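Holztischplatte reinigen und nachölen

Geölte Tischplatten lassen sich ohne Maschinenschliff auffrischen, solange die Oberfläche keine tiefen Kratzer oder Wasserränder aufweist. Benötigt werden Neutralseife, ein Schleifvlies, zwei fusselfreie Tücher und ein Pflegeöl. Verwendet wurde hier Brulier Tischöl farblos, andere Hartöle sind ebenso geeignet.

Platte feucht abwischen, Seifenreste mit klarem Wasser aufnehmen und über Nacht trocknen lassen. Bei Restfeuchte dringt das Öl ungleichmäßig ein – das Ergebnis wird fleckig.

Raue Stellen mit dem Vlies und wenig Druck glätten, immer in Richtung der Maserung. Quer gesetzte Schleifspuren treten nach dem Ölen deutlich hervor, besonders im Streiflicht. 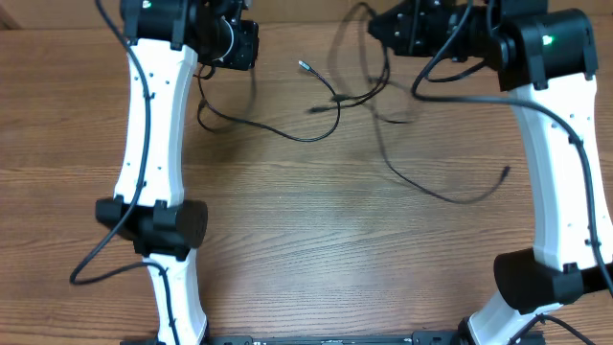 Dunklere Streifen im Holz gehören häufig zur Maserung und werden nicht weggeschliffen. Schleifstaub absaugen und mit einem trockenen Tuch nachwischen. Öl dünn auftragen, 10 Minuten einziehen lassen, Überschuss restlos abnehmen. Nach 5 Stunden kann eine zweite Schicht folgen. Die Platte drei Tage lang nicht nass abwischen.

Ölgetränkte Tücher können sich selbst entzünden. Ausgebreitet im Freien trocknen lassen oder in einem dicht schließenden Metallbehälter aufbewahren.

Text: Leif Briem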